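When the operations lead at Mandgate, a laundry and garment-care shop, talks about budgets, she starts with the fingers. "Everyone asks what the arm costs," she says, pouring us both another tea, "and I say, well, what will you be picking up with it, love?"

Her first plan, drawn up in July, had one line for grippers. The one she shows me now has 10, with spares and fingertips priced separately – and she'd happily add more. Quotes came in from Mekbridge and Soltora, 16 pages and 27 pages long, and she read both at the kitchen table with a highlighter.

"Knitwear was the thing," she says. "A towel forgives you. A jumper doesn't, so I asked for our own garments to be used in every trial before I'd sign for so much as a screw."
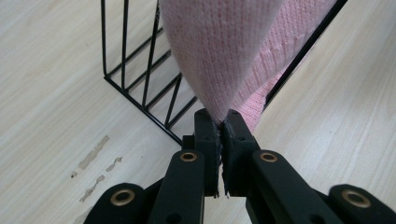
She has also set money aside for staff hours, which she left out the first time and still winces about. "You're paying people to learn it, and they should be paid properly while they do." The service contract is still being haggled over, and she expects to ring Mekbridge again after lunch.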